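FOR IMMEDIATE RELEASE
2020-05-03

Flumolov lets kitchen robots learn from their own fumbles

Hi, I'm Florence Robichaud, I lead the manipulation group at Kekmont, and I finally get to talk about the thing that has eaten my winter! It's called Flumolov, and it's a training method for robot arms that have to pick up soft, squashy stuff.

Soft things are a pain. You grab a plush toy a little too low and it rolls, or folds, or squirts out sideways, and most training recipes just throw that attempt in the trash. We kept ours. Flumolov looks at a missed grasp, works out how far off the fingers were, and feeds that back in as a lesson (my office mate calls it "homework," which is fair).

We started in January with 1502 recorded grasps, all done in a regular kitchen setting with the counter clutter left in. By the end we had 2553, and 294 of those were misses that the older method, Fortin, would have tossed. Putting them back in made the arm noticeably better at toys it hadn't practiced on, and we saw that in all three rounds of testing.

It still has trouble when one soft thing is lying on top of another, and I'd rather say so now than have you find it in the appendix. We also only used one gripper, so I can't promise anything about yours.

The paper and the grasp recordings are up on the Kekmont research page, free to download. The training code is coming as part of Zivberg, our toolkit, once I've cleaned up my comments in it (there's some colorful language in there). If you try it on your own arm, please write to me through the press desk, especially if it breaks. I read everything, and I'm happy to do interviews or walk reporters through the results by phone.

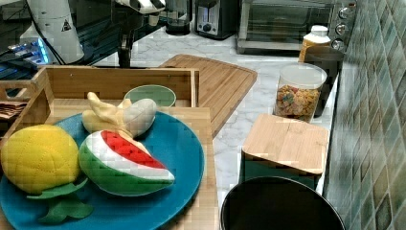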